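Fehleranalyse Greiferausfälle (m/w/d), befristet — Projekt Tumeleo

Die Hedlund Laborautomation sucht für den Standort Proltasham Verstärkung in der Störungsanalyse. Im Oktober traten an der zweiarmigen Zelle 47 Greiffehler beim Umsetzen verschlossener Probenröhrchen auf. 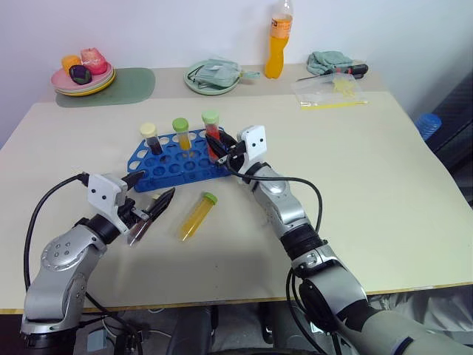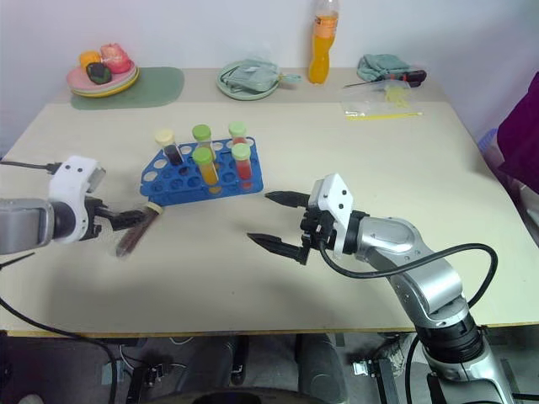 Arbeitsplatz Röhrchenhandhabung: zwei Arme, blaues Rack

Aufgaben:
Auswertung von 3.429 Greifzyklen
Eingrenzung der Ursache — Greifkraft, Kalibrierung oder Ablaufsteuerung
Überarbeitung der Gefährdungsbeurteilung für Röhrchenbruch

Profil:
Abgeschlossenes Studium der Mechatronik oder Vergleichbares
Sicherer Umgang mit Python und Kraftsensordaten

Bewerbungen bis 26. November 2023 an Cosimo Marchetti, Kennwort Uvitero.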